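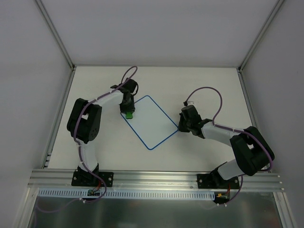
The Ledger Keeper of Endis

Dimas Hutapea spent 41 years writing local history and published almost none of it under his own name.

The son of a harbor clerk, Dimas Hutapea was born in the river town of Endis and schooled there until he was 14. He had no university training. His first paid work was at the Givar, a weekly newspaper that ran to four pages in a good season, where he set type, read proof and later compiled the shipping column. The column listed arrivals, departures, cargo and the name of the master. It carried no byline, and neither did the short historical notes that began to appear beneath it in his second year.

The notes were filler at first. When a ship failed to arrive, the column ran short, and Hutapea made up the difference from the port's old account books, which were stored in the room above the press. A typical note gives the wage paid to a loader in a given month, the price of rice in the same month, and the number of days' work needed to buy a sack. He did not comment on the result. Readers of the Givar wrote in to correct his spelling of family names, and he printed the corrections.

By the time he left the paper he had copied entries from 64 account books. The copies fill a run of school notebooks, ruled by hand into five columns: date, name, task, sum paid, sum withheld. The last column is the one that historians now use most. Port employers took deductions for broken goods, lateness, lodging and tools, and recorded them separately from the wage. Earlier writers on the river trade had worked from the wage figure alone and concluded that loaders were fairly well paid. Hutapea's fifth column lowers the figure in every year he covered, and in the flood years it lowers it by almost half.

His one book, The Withheld Wage, was issued by the Sutanto press in an edition of 4000. It is in 2 parts. The first prints the tables, with a page of method in front. The second follows a single gang of loaders through six seasons, using the account books and the minutes of their burial club. The prose is plain and often stiff. Hutapea uses the passive voice wherever a decision was taken by a foreman whose name he could not confirm, and he leaves a blank line where a page of the source was missing. The Sutanto editors asked him to close the blanks. He refused, and publication was held over from October to the following spring.

Reviews were few. The most detailed, in a teachers' journal, praised the tables and objected to the second part on the ground that six seasons was too short a span to show anything. Hutapea replied in a letter of three sentences. The burial club had kept minutes for six seasons, he wrote, and he had used them all.

The book sold slowly and was not reprinted. Its influence came by way of the notebooks, which he lent to anyone who asked. Several came back with notes in other hands, and some of those notes are worth having. One reader added the street where each loader lodged. Another matched names against the marriage register and found that two men Hutapea had treated as brothers were father and son. He accepted the change and redrew the table.

The notebooks passed after his death to the Mulevik reading room, where they are kept in order of the account books they copy, which differs from the order in which he wrote them. This matters for anyone tracing his method. The early notebooks round sums to the nearest coin, and the later ones do not. A reader who takes them in shelf order will meet the two systems mixed together. The reading room's handlist marks the rounded volumes with an R.

The original account books are gone. The room above the press was cleared when the Givar moved, and no record of their disposal has been found. For most of the river trade, Hutapea's copies are the only source. Spot checks are possible in one case, a set of duplicate accounts sent to an insurer, and there the agreement is close. His errors are mainly in dates, and usually fall at the turn of a month.

A new edition of the tables is in preparation, with the street names and the corrected family links printed beside the original entries. The blank lines will stay.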